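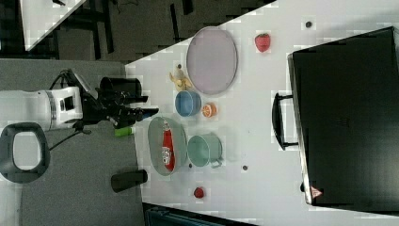 Figure 6. Tabletop layout with toy foods and tableware.

3.2 Object placement

Layouts followed the scheme of Koskela and Sarmiento, in which dishes are placed first and foods are then added on and between them. In the layout of Figure 6 the ketchup bottle lies on its side in the pale green dish, whereas the banana, the strawberry and the orange half rest directly on the table. The blue bowl and the mint-green pot are also part of the set. A total of 82 layouts were drawn up, and some 200 pairs of neighbouring items were coded for distance. Pairs sharing a dish were coded separately (Section 3.3).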